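About Us

Doltgate Language School: small classes for grown-ups who would like to speak another language, or speak this one a bit better 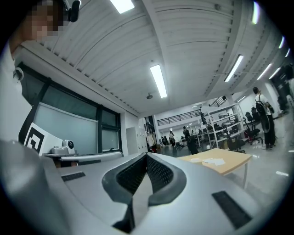

We began in October, in two rented rooms over a shoe repair shop, with a secondhand blackboard, a box of mismatched mugs and sixteen students who had signed up for beginning Spanish on the strength of a card in the library window. The rooms were drafty and the stairs were steep, and in the evenings you could hear the buffing machine going downstairs right through the listening exercises. People came back anyway, and they brought their sisters and their neighbors, and by the following spring we were also teaching Portuguese and English, and we had run out of mugs.

These days we have a proper home on Zapata Street, on the ground floor (our older students were very glad about that, and so were our knees). We teach Spanish, Portuguese, Italian, French and English for newcomers, in the daytime and in the evening, to adults of every age and every level, including the level where you took four years of it in high school and can now only ask where the library is. That's a perfectly good place to start! We've met a great many of you.

Our classes are small on purpose. In a big room it's easy to sit near the back, nod along and never open your mouth, and then you get to the bakery in Lisbon and find that the words won't come out. So we keep the groups small enough that everybody talks every time, even on the nights when you've had a long day and would much prefer to listen. The teachers are patient about mistakes. Most of them learned their second or third language as adults too, and they remember very well what it feels like to tell a roomful of people that you are pregnant when you meant embarrassed.

We follow a coursebook in the first year, mostly because people like having something to hold and write in, and after that we wander a little. One of our Italian groups has been reading the same mystery novel for longer than anyone cares to say. The Thursday-style conversation tables you may have seen at other schools are a bit loud for us, so ours are called Unutel evenings, after the café that first let us sit there all night over one pot of coffee. The café has since closed, and we were sorry to lose it, but we kept the name. Bring a friend, bring your knitting, stay for half an hour or stay till the end. There's no charge for students, and families are welcome.

Twice a year we put on a supper. Everyone cooks something from a place where their language is spoken, and everyone has to explain the dish in that language before anybody may eat it, and this makes the line move rather slowly. Roughly 50 people came to the last one. The French table ran out of onion tart before the English table had even sat down, and there were some strong feelings about it, expressed in several languages and with mostly correct verbs.

English for newcomers has always been close to our hearts. The lessons are built around the things people need that week: a form from the school, a phone call to the dentist, a lease with small print on the back. You can bring your own letters and we'll go through them together. Fees for these classes are kept low, and part of that comes from the sale of our phrase booklets, which are printed for us by Wirnano Press down the road and are at the front desk if you'd like to leaf through one.

If you aren't sure which level is yours, please don't worry about it and please don't study up first. Come in for a chat with one of the teachers, have a cup of tea, and we'll find you a seat somewhere that feels comfortable. If it turns out to be too easy or too hard you can move in the first couple of weeks without paying anything extra. People do it all the time, and some of them move back again.

Our winter term starts after the holidays, and the office will be closed from December 24, 2018 until the new year. You're welcome to leave a message on the machine in whatever language you like. We'll call you back, and there's a fair chance we'll answer in the same one.

Doltgate Language School
Zapata Street, ground floor, ring the lower bell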